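Why I don't believe in the five-year computer

Every few years somebody in an office with a good carpet decides that all the computers must go. The email arrives in August, when half the people who might object are on a beach, and it uses the word "refresh". I have worked in or near town hall buildings in Nuddale for most of my adult life and I have been refreshed four times. I can't say I ever felt any fresher.

The case for replacing a working desktop computer is always made in the same way. It is "end of life". The phrase sounds medical, as if a doctor had been called. What it usually means is that a date on a spreadsheet has gone by. The machine under my desk doesn't know about the spreadsheet. It starts up at twenty to nine, opens the same letters and the same planning forms as it did last year, and goes off when I tell it to. If this is death, I have seen worse.

I should say what I am not arguing, or I shall get letters. Some old computers are bad. Some can't be kept safe on a network, and I wouldn't want my own council tax details sitting on one of those. I am talking about the great middle lot, the plain black towers bought by the pallet, which do dull work and could go on doing it for years with a bit more memory and a clean.

Take the lid off one and the mystery goes quickly. There's a board, a few cards, a place for the processor, some slots. Most of it comes out with a screwdriver and a steady hand. I learned this late, at a kitchen table, from my neighbour Lempi Mäkelä, who used to mend sewing machines and saw no great difference.
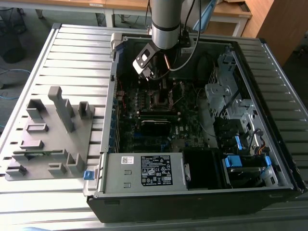

What the sums leave out

The paper that went to councillors last time gave a saving of £235 for each machine replaced. I read it twice. The saving came from fewer calls to the help desk, less electricity, and a thing called "recovered staff time", which was by far the largest part. Recovered staff time is the minutes you would have spent waiting for a slow computer, multiplied by your wage. It assumes that while the computer was thinking, I wasn't. It also assumes that I would hand those minutes back, and I'd like to know who is collecting them.

Now look at what was missing. No line for the two mornings each of us lost while our files were moved. No line for the label printer in the post room, which would not talk to the new machines and had to be replaced as well. No line for the training, which was a video. And nothing at all for the old computers, which simply left the page, the way a character does in a bad soap when the actor gets a better job.

They didn't leave the world, though. The firm that took ours away was called Drositz, and its leaflet had a leaf on it. I rang to ask what became of the machines. A polite man told me they were "processed responsibly through approved channels". I asked if any were mended and used again. He said that up to 300 from our batch would be "assessed for reuse". Assessed is a lovely word. I was assessed for the county swimming team in 1981 – I did not swim for the county.

There were 2,000 in the batch, by the way. I'd have thought a school might like a few.

The trouble with green promises

My real quarrel is with the way all this gets dressed up. Ten years ago we were told to buy new because new was faster. People have become wary of that, quite rightly, as most of us only type. So the pitch has moved on, and we are told to buy new because new is kind to the planet. It uses less power. It comes in a cardboard box with no plastic in it. The old one, we are assured, will be recycled.

I don't doubt that a new computer can use less power than an old one. I do doubt that anybody selling me one has sat down and fairly counted what it took to dig up, melt, press, ship and box the thing before I plugged it in. When I ask, I am sent a brochure. The brochure has a wind turbine on the cover.

And "recycled" covers a great deal of ground. Taking a good stick of memory out of one machine and putting it in another is recycling of a sort, and the best sort. Shredding the whole lot for a few spoonfuls of metal is also called recycling. The two have the same name and the same little arrows, and only the first leaves you with a computer.
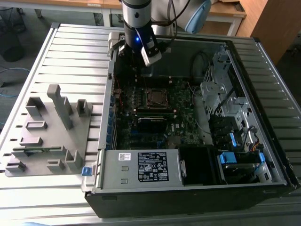

Who is meant to do the mending?

The sensible objection to all this is that mending costs wages, and wages cost more than machines. I take it seriously, partly because Homa Hassanpour put it to me and she has earned the right. She ran a repair counter at Bagheri, the electrical shop on Billton Road, until the rent went up. "People would bring me a computer and ask the price," she told me, "and then they'd ask the price of a new one, and then they'd go home and think about it." Most did not come back.

She doesn't blame them and nor do I. If the part costs a tenner and the hour costs forty, and there's a shiny thing in the window with money off, the shiny thing will win. But a council isn't a tired parent at closing time. It already pays people who know how to open a case. Ours did, at least. There were two of them in the basement, and they went in the same round of savings that brought us the new computers. I have never seen those two decisions added up on one page, and I suspect I never shall.

I am told that none of this matters now, as newer machines are thinner and more of their parts are fixed in place. That strikes me as a poor reason for throwing out the ones that still come apart.

So my suggestion is small and rather boring. Before the next refresh, let the council publish three numbers for the last one: how many machines still worked on the day they were collected, how many are in use somewhere today, and what we paid for the difference. If the figures are good, I'll eat my words at a public meeting. I asked for them in writing in the spring. The reply said my request had been logged, and gave a reference number, which was longer than the reply.

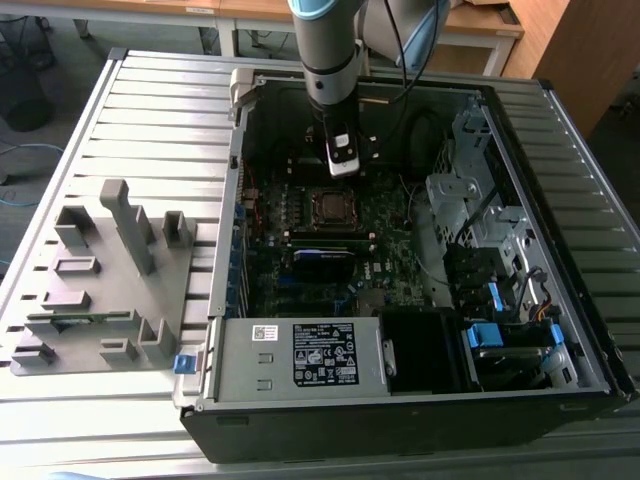

Memory, processor socket and expansion slots inside a Dell desktop.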